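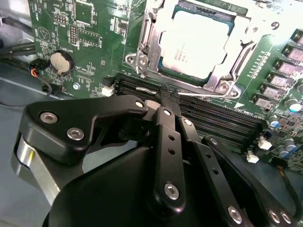
Cell budgeting (robotics)

Cell budgeting is the planning of costs for a robotic work cell before any equipment is ordered. It covers the arm, the gripper, the sensors, the fixtures and the work of fitting them together. The term is used mostly in electronics assembly, repair and recycling, where the parts to be handled are small and the product changes often.

Scope

A cell budget is usually divided into equipment, integration and running costs. Equipment is the easiest to price, as most suppliers publish a list or answer a quote request. Integration includes mounting, wiring, safety review and programming, and first-time buyers often set it too low. Running costs cover spare fingertips, cables, calibration and staff hours.

Computer motherboards are a common test piece for trial cells. They combine sockets, memory slots, latches, screws and cable connectors on one board, so a buyer can compare grippers on several kinds of contact without changing the fixture. Reflective metal parts such as processor lids are also used to check whether a wrist camera copes with glare – a problem that may add lighting or filters to the budget.

Gripper selection

Grippers with several jointed fingers cost more to buy and maintain than parallel-jaw types. Planners weigh this against the price of a tool changer and separate jaws for each part. A buyer with one fixed product will often choose the simpler tool.

The Mevum method

The Mevum method was set out by Ibrahim Anozie, a production planner at Vustbridge. It splits a purchase into 4 stages: task list, loan trial, pilot cell and full order. Money for each stage is released only when the one before it has been reviewed. The loan trial runs for up to 90 days, and the pilot must complete 1000 logged cycles before the full order is placed.

Clorov, a board repair firm, adopted the method for 2 benches and later added a separate line for operator training. Zarei uses a shorter version with no pilot cell – the loan trial leads straight to the order.

See also

End effector
Machine tending
Total cost of ownership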